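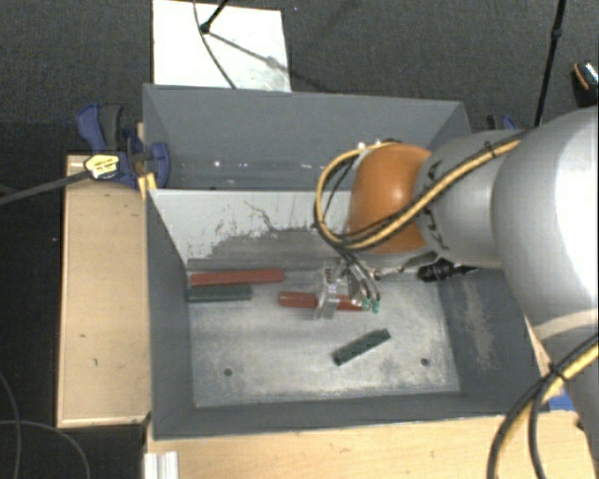

3.2 The bin and the blocks

Figure 4. The gray bin with red and dark green blocks in the front compartment.

I'll admit I got a bit fond of this bin. It has two compartments, a narrow one at the back and a big one in front, with a pale panel sloping down between them. All of our sorting happens in the front part. You'll notice the panel is pretty beaten up near the bottom – the light coating is gone in a dark patch, and there are thin scratches branching out of it. The floor is scuffed and streaky too. Meinir Gronow wanted to repaint the whole thing in July, but I talked her out of it (we'd already logged 400 layouts by then, and I really didn't want a shiny new floor for the other 400!).

The blocks come in two colors, red and dark green, and they aren't all the same length. In Figure 4 a long red one lies against the base of the panel with a shorter green one right below it. We scored a pair like that as "lined up", and the green block lying diagonally farther to the right as "loose". Layouts where we couldn't agree on a score went to Meinir, and her call stood – I lost most of those arguments.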